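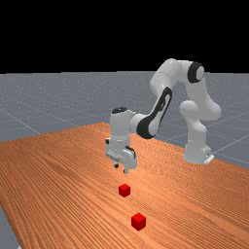

Planning a robot cell budget starts with the task, and the task should be modeled before anyone asks for a quote. A simulation costs staff hours and very little else, and it answers most of the questions that change the price of the equipment list. The model can be plain. An arm set near one side of a large wooden table, a two-fingered gripper pointing straight down, and two red cubes on the wood are enough to begin a study of reach, table size and part spacing. Surface detail, lighting and product geometry can wait until the numbers are stable.

This page describes the planning procedure we use at Gotbridge for single-arm tabletop cells. It assumes one arm, one gripper, small parts and an operator nearby. It does not cover mobile bases or welding.

Before you start

You need the following:

A simulator that can load the arm model supplied by the manufacturer
A written task statement, one page at most
Dimensions and weights for the smallest and largest part
A floor plan of the room, with outlets and doors marked
A spreadsheet with one row per purchased item

Step 1. Write the task statement

State what is picked up, where it is put down, how often, and how far off the placement can be. Leave out brand names. A task statement that names a particular arm has already made the purchase decision, and the later steps become paperwork.

For the Flaketti project the statement read: "Move single parts from an open tabletop to a tray. Parts arrive in any rotation. Placement within the tray pocket. One shift." It took Theano Giannakopoulos four drafts to get there. The first draft included a second arm that the task did not require.

Step 2. Build the table first

Set the table in the model at the size you intend to buy. Place the arm base where it will be bolted. An edge position leaves more clear work surface but puts the far corner further from the gripper. A center position does the reverse. Run both and record which part positions fail.

Check reach with the gripper attached and pointing down. The reach figure on a data sheet is often measured to the wrist or the mounting flange, and it does not tell you how much of the table can be used with the hand vertical. The usable area is smaller, sometimes by enough to move you up one arm size. An arm size is the largest single price step in most of our budgets, so this check should be finished before any vendor call.

Step 3. Add stand-in parts

Use simple blocks at the true outer dimensions. Start with two. One block tests whether the gripper can reach and close. A second block tests whether the open fingers clear a neighbor on the way down. Move the blocks closer together until the approach fails, then write down that distance. It becomes the minimum part spacing, and it decides whether you need a feeder, a fixture or only a marked area on the table.

Turn the blocks as well. If parts arrive at any angle, the wrist has to follow, and a joint limit can appear in one corner of the table and nowhere else. Henrik Thiele keeps a script that turns each block in small steps and logs the failures. Doing it by hand is slower and gives the same list.

Step 4. Choose the gripper from the list of failures

Do not choose the gripper from a catalog page. Take the failed grasps from Step 3 and sort them by cause: opening too narrow, fingers too wide, fingers too short, wrist limit. The first three are gripper problems and are fairly cheap to fix. A wrist limit is a layout problem, and a new gripper may not help.

Budget for two sets of fingers. The first set is usually wrong in some small way once it meets real parts. On Flaketti the spare set was in use before the end of the first month.

Step 5. Fill in the cost sheet

Use separate rows for these items, even when one vendor supplies several of them:

Arm and controller
Gripper body
Fingers, two sets
Table or stand, including anchoring
Camera and mount, if parts arrive in any rotation
Guarding or area scanner, after the risk assessment
Cabling, air supply and electrical work
Software licenses, first year and renewal
Integration hours
Training hours
Spare parts
Freight and rigging

Enter the item cost and the source of the number. A quote, a catalog price and a guess should be marked differently. Jacqueline Vasseur reviews our sheets and returns any row without a source.

Integration hours are the row most often underestimated. Our first sheet for the Drosora cell listed 16 hours. The final count was 101, most of it spent on camera calibration and on the signals between the arm controller and an older conveyor. The hardware rows on the same sheet were close to the quotes.

Step 6. Separate what the simulation can and cannot price

The model is reliable for reach, base position, table size, part spacing and rough cycle time. It is weak on friction, part flex, cable drag and lighting. Treat any result that depends on those four as unproven and put a test line in the budget.

Shaohua Cai runs 1543 simulated picks per layout as a standard batch, with random part positions. The batch is good for comparing one layout with another. It should not be quoted to management as an expected success rate on the floor. For that we ask the vendor for a loaner gripper and run 100 picks with real parts on a bench.

Step 7. Request quotes

Send each vendor the task statement, the floor plan, the part dimensions and the reach result. Ask for lead time on every line. Arms and controllers may ship on different dates, and a controller that arrives late holds up everything else. If the budget year closes in September, ask for lead times in spring.

Polyxeni Chrysikopoulos handles purchasing for these cells and asks for three further items in writing: the price of a replacement joint or exchange arm, the renewal price of each license, and the hourly rate for a site visit after the warranty ends.

Step 8. Freeze the layout

Save the model file with the quote numbers in its name. Any change to table size, base position or gripper after this point goes back to Step 2 — including changes that look too small to matter. A base plate with a different bolt pattern has cost us a new tabletop.

Keep the simple blocks in the saved file alongside the final part models. They load quickly and are still useful when a second product is proposed for the same table.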